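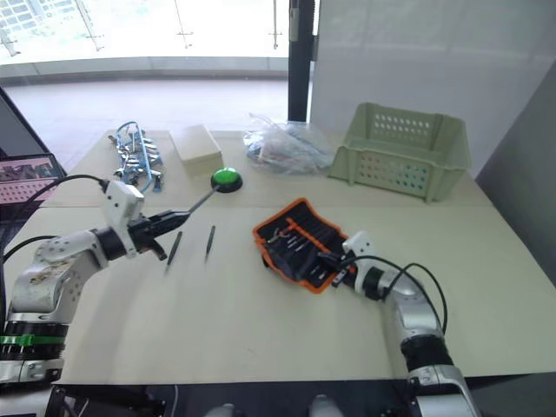
I got to Sewwandi Seneviratne's workroom a little after nine, with two coffees and a watch I'd been meaning to get fixed since April. She took the coffee and told me to put the watch away. "We're talking about the roll today," she said. "If I open your watch we'll never talk about anything."

The roll is why I came. Sewwandi runs the repair bench at Woncombe, and she has strong feelings about where small tools live. She teaches an evening class on it too, which sounds like a joke until you hear that it fills up! The class is called Weerakoon, after the street where she had her first shop, and people come with shoeboxes full of tweezers and bent picks and drivers they can't find when they need them.

I asked her when she got serious about this. She laughed and said it was a hearing aid. She was working on one for a neighbor, years ago, and she needed a fine curved tip, and she knew she owned one. "I had a drawer. Everything was in the drawer. I put my hand in and got stabbed, and I still didn't find it." She bought a cloth roll that same week and has never gone back to a drawer.

What she likes is black fabric with a bright edge (orange, if she can get it). The black makes the silver tips easy to see, and the edge shows you where the thing stops, so you're less likely to set a tool down half on and half off. She's picky about the stitching as well. A slot that's too wide lets a tweezer spin around, and then you grab it by the wrong end. "You want it to hold on a little," she told me. "You want to have to ask for it."

Her way of packing starts with taking everything out. I said that seemed like a lot of work for a roll that was mostly fine, and she gave me a look.

"Mostly fine is how you lose the two-dollar one you use every day," she said.
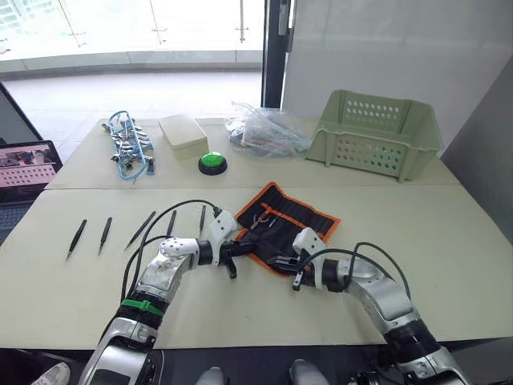
So out they come, and they get laid on the table side by side with some space between them, all facing the same way. She doesn't like a heap. In a heap the tips knock together, and a fine tip that's been knocked is no good for lifting a screw the size of a poppy seed. Spread out, you can look at each one, wipe it, and decide if it's still worth a slot. I admitted I'd never wiped a tweezer in my life. "I know," said Sewwandi, very kindly I thought.

Then there's the order. She puts tweezers next to tweezers, with the bent ones near each other and the straight ones near each other, and she gives the pry tools and pliers their own spots so the fat handles don't push the thin ones sideways. Drivers go with bits. She keeps it the same in every roll she owns, and I think there are three, although she was a bit cagey about the number - her sister had just been asking the same thing.

Malsha Talukder came in while we were on this subject. She started as a student in the evening class and now shares the bench, and the two of them disagree about nearly everything, which made my morning. Malsha sorts by job. She wants one set for phones and another for eyeglasses, and she doesn't mind owning two of the same tweezer to get it. "Sewwandi thinks that's wasteful," she said. "I think walking across the room is wasteful." Her own roll is a Stodano she bought secondhand, with 22 slots, and she has written on the inside flap with a paint pen. Sewwandi pretended not to hear the part about the paint pen.

They do agree on the rest of the table. Only the roll and the tools you're sorting belong up front. Anything else can sit at the back, clamps and cords and boxes and bags and baskets, as long as it stays there.

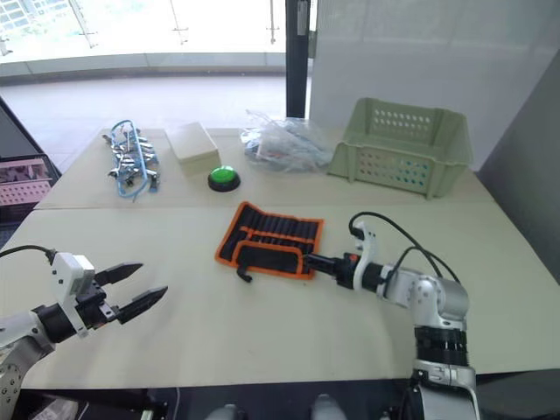 Do the tips go into the pocket or stick out of it?

Sewwandi leaves the tips out where she can see them and lets the strap and the pocket hold the body of the tool, with a cap on anything really sharp. Malsha does the same for tweezers but turns her smallest drivers the other way, so she can pull them by the handle.

I asked what people get wrong most often in the class, and they both answered at once, so it took some untangling. Malsha said people force it. They've got one tool too many, and they cram it in beside another, and the elastic never recovers. Sewwandi said people start rolling before they've checked for loose ones lying on the cloth. You roll it up, it feels fine, you pick it up by the end and a tweezer slides out onto the floor, point first. She's done it herself. She showed me the mark in the floorboard, over by the coat hooks.

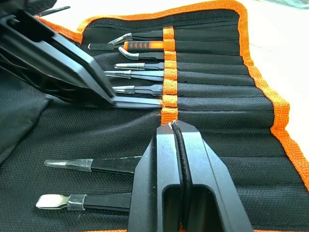

Her fix is a slow look from top to bottom before anything gets folded, with one finger touching each tool in the strap. If something is lying below the loops, it either gets a loop or it doesn't travel. She does this every single time, even when she's late for the bus, and she made me do it on one of the spare rolls until I stopped skipping the last loop. It took me 40 seconds, and she says I'll get faster.

Money came up too, mostly because I brought it up. I'd seen a Braketel set for 217 dollars and wanted somebody to talk me into it. They wouldn't. Malsha thinks a beginner should buy the cloth first and fill it slowly, a tool at a time, as jobs come in. Sewwandi was a little softer (she loves a good curved tip and will happily go on about them), but she'd still rather see a cheap roll with everything in its place than a fancy one with gaps.

By then the coffee was cold and a customer had turned up with a music box in a pillowcase, so I started packing up my notebook. My watch is still broken. Sewwandi says to bring it back next week, and to bring my tweezers along with it, in whatever I've been keeping them in. It's a mug. I haven't told her yet.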